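Ondum compares two grippers for plate and rack handling in simulation

August 8, 2024

Ondum has published results from a gripper comparison carried out on a simulated wet-lab bench at its Olten site. Two parallel-jaw designs, one from Inskip and one from Gernen, were run on the same arm model with the same controller settings and the same task list. The group ran 4000 pick-and-place cycles in total, split evenly between the two.

The tasks covered lidded plate holders, tube racks in raised stands, and transfers to a benchtop module. Object positions were randomized within a few millimeters at the start of each cycle. Grip force was capped at the same value for both units, and the wrist camera model was left unchanged throughout.

The Inskip gripper has longer fingers and a narrower body. It completed more of the rack transfers without contact with the stands, mainly where upright posts limit the approach from the side. The Gernen unit closes faster and held plates more squarely, but its wider housing forced the planner to take longer paths near tall fixtures. In 128 cycles the planner found no valid approach for the Gernen unit at all and the attempt was logged as skipped. Skipped cycles are reported separately from failed grips.

Most failed grips with either unit were traced to tilt at the moment of contact – the fingers met one side of the rack first and rotated it in the stand. Adding a short compliant move before closing removed a large part of these failures. The change was made in June, after the first block of runs, and the report gives results before and after it. Cycle time increased slightly as a result.

Layout had a larger effect than expected. Moving a single rack stand closer to the plate holders changed the ranking of the two grippers on that task, and the report recommends fixing the bench layout before selecting hardware. 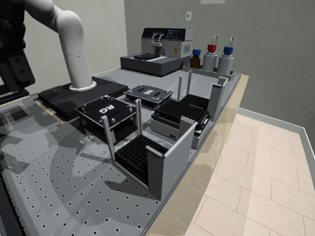
The arm was mounted at the side of the breadboard for all runs. A second mounting position, closer to the center, was tested briefly and dropped when it put the elbow too close to the instrument at the back. Reagent bottles were treated as fixed obstacles and were not handled in any of the tasks.

Contact behavior remains the weakest part of the model. Friction values for the finger pads were taken from bench measurements on new pads, and wear was not modeled. The group also notes that rack stands are rigid in the simulation, while real ones flex a little under side load. Both points are likely to favor the stiffer Gernen unit.

Hardware runs are planned with both grippers using the same task list and the revised closing sequence. These will be limited to up to 1509 cycles per unit, with finger pads inspected at fixed intervals. Ondum has released the layout files and the controller settings along with the report – the gripper models are available on request from their makers.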